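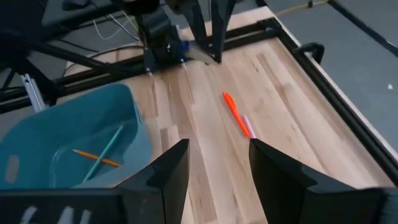
양팔 로봇 작업 키트를 공급하는 카데먼트(Kadement)는 2018년 6월 7일 탁상형 양팔 키트 '스코르누라(Skornura)'의 주문 접수를 시작한다고 밝혔다. 스코르누라는 로봇 팔 한 쌍과 작업대, 작업대를 두르는 검은색 알루미늄 프로파일 프레임, 제어 소프트웨어를 한 묶음으로 제공하는 제품이다. 연구실과 교육기관, 소형 부품을 다루는 작업장을 주요 고객으로 한다. 기본 작업은 물건 집기와 분류로, 밝은색 나무 상판에 놓인 주황색 펜이나 청록색 플라스틱 통 속의 연필처럼 가늘고 굴러가기 쉬운 물건을 대상으로 한다. 두 팔 모두 검은색 두 손가락 그리퍼를 쓴다.

이번 제품은 회사가 지난해 일부 고객에게 공급한 시험판을 바탕으로 했다. 시험판 사용 기관에서는 팔의 위치를 다시 맞추는 데 시간이 많이 든다는 의견이 가장 많았다. 카데먼트는 팔 받침판을 프레임 레일에 볼트로 고정하는 구조를 택하고, 조립 순서를 설명서 첫 장으로 옮겼다. 회사 측 기준으로 상자를 열어 첫 동작을 실행하기까지 걸리는 시간은 40분이다.

소프트웨어는 '비워트(Biwott)'라는 이름으로 키트에 포함된다. 사용자가 팔을 직접 움직여 동작을 기록하고, 기록한 동작을 구간별로 잘라 다시 실행할 수 있다. 기본 예제는 4종이며 한 팔로 집기, 두 팔로 옮겨 잡기, 통에 담기, 통에서 꺼내기로 구성된다. 예제마다 기록 파일이 함께 제공되므로 처음 쓰는 사람도 빈 화면에서 시작할 필요가 없다. 기록 파일은 일반 표 형식으로 내보낼 수 있다.

카데먼트는 플리멈(Plimham) 시연장에서 제품을 공개하고 있다. 시연에는 색과 굵기가 다른 필기구, 손잡이 구멍이 있는 청록색 바구니, 투명한 유리 그릇이 쓰인다. 회사는 투명한 용기와 색이 있는 용기를 한 작업대에 두고 조건을 바꿔 가며 시험하려는 고객이 많아 이렇게 구성했다고 설명했다.

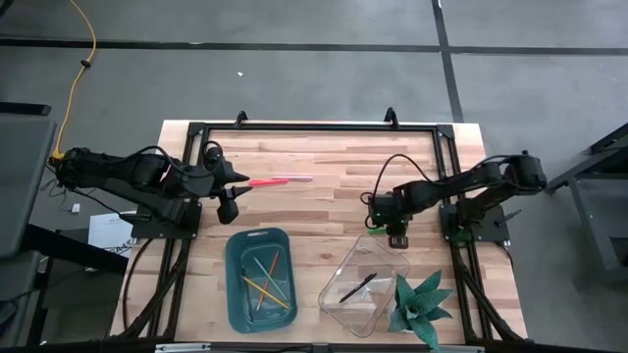
시험판을 써 본 한 사용자는 설치보다 유지 관리에서 차이를 느꼈다며, 그리퍼 손가락을 교체할 때 팔 전체를 떼어 내지 않아도 되는 점이 편했다고 전했다. 다만 케이블 정리용 부품이 더 넉넉했으면 좋겠고, 설명서의 오류 코드 표도 보완이 필요하다고 덧붙였다. 카데먼트는 정식 출고분에 케이블 고정 부품을 추가하고, 오류 코드 표는 설명서 개정판에 반영하기로 했다.

1차 생산 물량은 400세트다. 출고는 8월에 시작하며 주문이 접수된 순서대로 진행한다. 시험판 단계에서 접수된 사전 문의는 457건으로, 문의한 기관에는 주문 안내가 따로 발송된다. 1차 물량이 소진되면 이후 주문은 다음 생산분으로 넘어간다.

교육기관은 여러 세트를 한꺼번에 주문할 때 별도 견적을 받을 수 있다. 시험판을 보유한 고객에게는 비워트 최신판과 새 받침판이 무상으로 제공된다. 그리퍼 손가락과 케이블 등 소모품은 낱개로도 판매한다.

시연장 방문은 예약제로 운영된다. 방문객은 직접 가져온 물건으로 집기 작업을 시험해 볼 수 있으며, 날카롭거나 액체가 든 물건은 반입할 수 없다. 예약과 견적 문의는 카데먼트 영업 창구에서 받는다.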